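Tuesday, July 19, 2011
Entered by Rocío Robles, Rosales Workshop

Work resumed this morning on sorting the small electrical items held at the front table. The contents of the Zulent cabinet were brought over by Uriel Jaramillo before opening, and the second drawer was left where it stands until its label can be replaced. Consuelo Jaramillo has asked that the drawer not be used for anything new in the meantime.

The procedure remains the one adopted in February. Each charger is checked for a legible rating, a sound case and straight prongs. Items that pass go to the gray bin and receive a tag in the 1723 series. Items with a bent prong or a cracked case go to the red bin and are not to be straightened or glued. Cords are handled separately and should not be wrapped around the chargers, as was done with last month's lot. Brisa Valdovinos spent most of an afternoon undoing that.

The printed tablecloth is to stay on the front table. The bare surface scratches glossy cases, and small parts roll on it. Ms. Camacho raised the question of whether a plain cloth would be better, as a white charger is easily missed against the pale center panel. I have no objection to a darker one if the supply budget allows, but the present cloth is in good condition and lies flat — the last one did not.

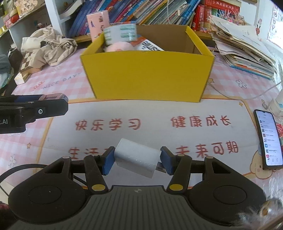
Chargers without a readable rating continue to be a difficulty. In several cases the printing has worn away, and the only guide is the device the charger was turned in with, where that was recorded. The intake sheet has a line for this and it is seldom filled in. I have asked that Jandetti be told in writing that unmarked chargers arriving without a device will be held for 20 days and then sent to recycling. Consuelo will draft the letter. A copy should be placed in this book.

By noon 42 items had been tagged, with 5 set aside for a second opinion. Two of these have specks on the case that may be paint or may be heat damage; I was unable to decide and did not wish to guess. Uriel will look at them with the bench lamp. They are in the shallow tray next to the tag printer.

The tag printer skipped again on the longer labels. Cleaning the roller helped for a short time. Tuvier has been called regarding a replacement roller and no date was given.

Remaining for tomorrow: the rest of the Zulent cabinet, the cords, and the new label for the second drawer. Brisa has the key.

R.R.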